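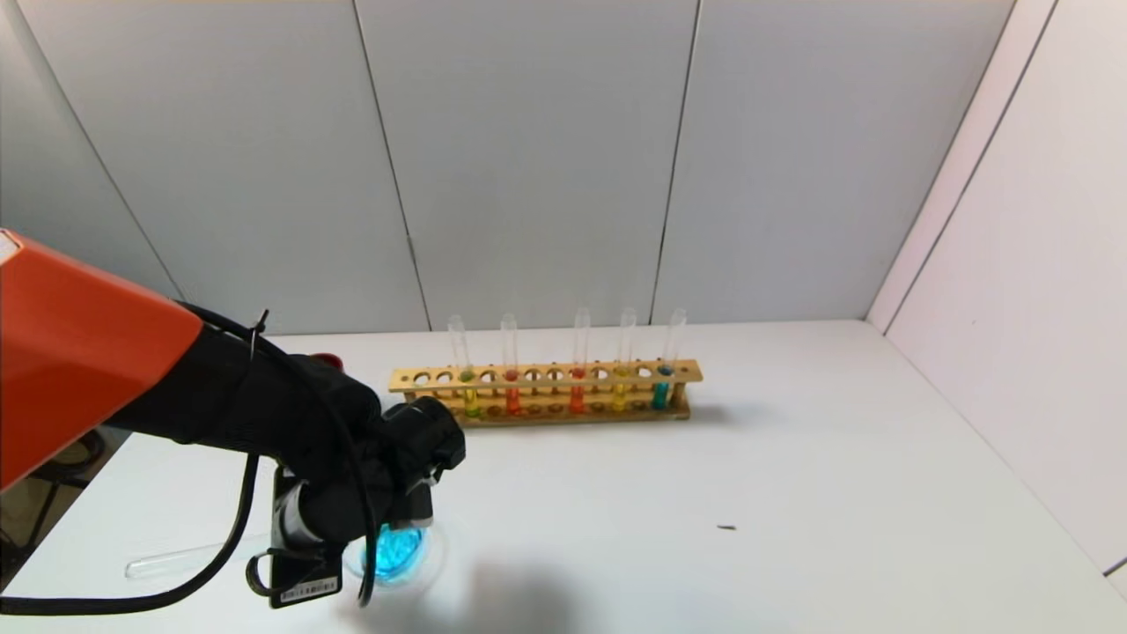
Vol. 68, p. 171

2.3 Preparation of the dye standards

Plant dyes were extracted from dried material supplied by Trevero and stored in the dark until use. Madder, weld and woad were treated separately, as the three differ in how readily they give up colour to warm water. Each extract was passed through filter paper, made up to volume and kept in stoppered bottles. A total of 1,366 cloth swatches were dyed from these stocks, all cut from one bolt of undyed wool woven at the Skemell mill.

Working standards were held in glass tubes in a wooden rack (Figure 2). Colour was read against a white ground under fixed lighting, first in the tube and then on the cloth. Readings on cloth were taken at three points and averaged. Where the three differed by more than the set limit – mostly in the weld series – the swatch was washed again and read a second time.

Swatches for the fading trial were mounted on card and hung in a south-facing window at the Vallo site from July. The total exposure came to roughly 4,000 hours, including nights. Control swatches stayed in a closed drawer in the same room. Loss of colour was expressed as the difference between each swatch and its control, following the scale used in the earlier Maldonado survey.

Figure 2. Coloured liquids in glass tubes, held in a wooden rack on a white tabletop.
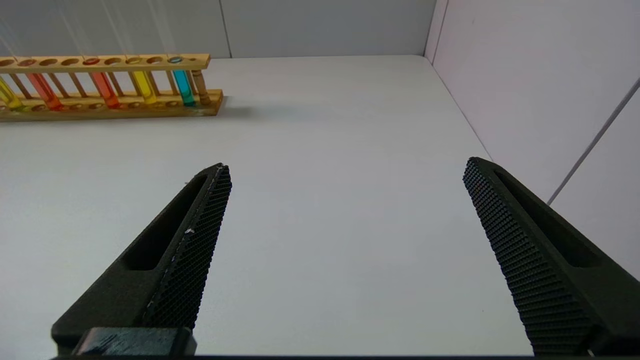 2.4 Treatment of missing readings

Swatches that had come away from their cards were left out of the analysis. No values were filled in by estimate.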